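Undik: Collector's Box
Expansion for the Undik base game

Players: 2 to 4
Play time: 80 minutes
Age: 10 and up
Requires: Undik base game (any printing)
Publisher: Prelix
Status: In stock

Overview

The Collector's Box adds mounts, companions and a full crafting system to Undik. It is the largest expansion released for the game so far. You need the base game to play. You do not need Fiver, the smaller map expansion, but the two work together and the rulebook has a page on how to combine them.

The story picks up after the fall of the river gate. Players travel to Ojo, a salt island off the southern coast, where the old mount breeders have gone back to work and the trading houses are fighting over what is left in the mines. Each player leads a crew as before. Crews from an existing campaign can be carried over with all their gear, with the exception of the Lantern of Passage, which is removed from play when the party boards the ship.

What's in the box

1 double-sided island board
416 cards (loot, mounts, companions, events, recipes)
30 companion tokens
10 mount figures, unpainted
4 stable boards
1 cloth bag for drawing ore
1 rulebook
1 campaign book
Dividers for all new card types

Cards are the same size and have the same backs as the cards in the second printing of the base game. If you own the first printing, the backs of the loot cards are slightly darker. We suggest sleeving the loot deck in that case. Sleeves are sold separately.

Mounts

Every crew can now own up to three mounts and ride one at a time. Mounts are kept on the stable board next to your crew sheet. A mount gives you a movement value that replaces your own, one travel ability, and in most cases a drawback. The salt strider, for instance, crosses mud at no cost but cannot enter a mine. The bell ram can enter a mine but wakes everything in it.

Mounts are earned in three ways: from the breeders in town, from boss loot, and from four hidden tasks in the campaign book. Mounts from hidden tasks cannot be traded between players.

Swapping mounts takes one action and can only be done in a town or camp space.

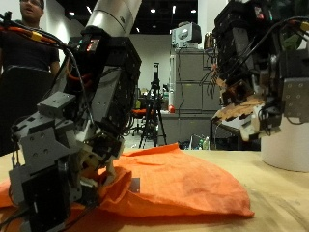
Teska_R writes that the stable boards slow the game down at four players, and that her group got a full evening back by letting everyone swap mounts at the same time during the camp phase. That works fine under the rules as printed, as long as two crews do not want the same space at the breeders. If they do, turn order decides.

Companions

Companions are small creatures that follow your crew and fight other companions. They have no effect on the main battles. Each token shows a type on the front and a level track on the back. There are five types, and each one beats two others.

A companion match takes only a few minutes and uses its own set of dice from the base game (the small ones). Matches can be played between two crews who share a space, or against the handlers found at certain locations on the island. Beating a handler gives you a recipe or a token of your choice from the supply.

Players who have no interest in companions can leave the whole module in the box. Remove the cards with a paw symbol in the lower corner and replace handler spaces with ordinary camps. The campaign still works from start to finish.

Crafting

Ore is drawn blind from the cloth bag whenever a crew ends its turn in a mine. You may keep as many pieces as your crew has free pack slots. Anything else goes back in the bag. Recipes call for two to five pieces and are paid for at a forge. There is a forge in town and a second one that opens up in chapter four.

Crafted gear is stronger than anything in the base game's first loot deck, but it wears out. Each time you use a crafted item's main ability, turn the card a quarter turn. When it is back where it started, discard it. Repairs cost one piece of the ore shown at the top of the card.

Ore pieces are the cubes from the base game. If you have lost some, Prelix sells a replacement set.

Using the box with Fiver

Set up the Fiver map tiles on the north side of the island board, joined at the harbor. Shuffle the event decks together and take out the cards marked with a wave. Flying mounts may cross from one map to the other without paying the ferry. Allow extra table space, as the combined layout is close to twice the length of the island board alone.

The Fiver crew leader Marsh Captain may not start with a mount. This was left out of the first rulebook and is listed in the errata.

Errata and changes

Updated 2020-02-09

Rulebook, mount section: "discard" should read "return to stable."
Bell ram card: the noise value is 3. Some copies show 8.
Campaign book, chapter two: the party starts at the harbor and does not draw an event on the first turn.
Marsh Captain (Fiver): see above.

Replacement cards are included in all boxes shipped since August. For older boxes, send us your order number through the parts form and we will mail the corrected cards at no charge. Shops can request a stack for their customers through their distributor.

Storage

The box holds everything listed above with sleeved cards. The base game and the Collector's Box will not fit together in one box unless you remove both inserts. Mount figures should be stored in their tray, as the thinner legs can bend under weight. A bent leg can be straightened in warm water and then held in cold water until it sets.

Shipping

Orders leave the warehouse within three working days. Boxes are packed with corner protectors. If the outer box arrives crushed, take a photo before you open it and contact us through the order page.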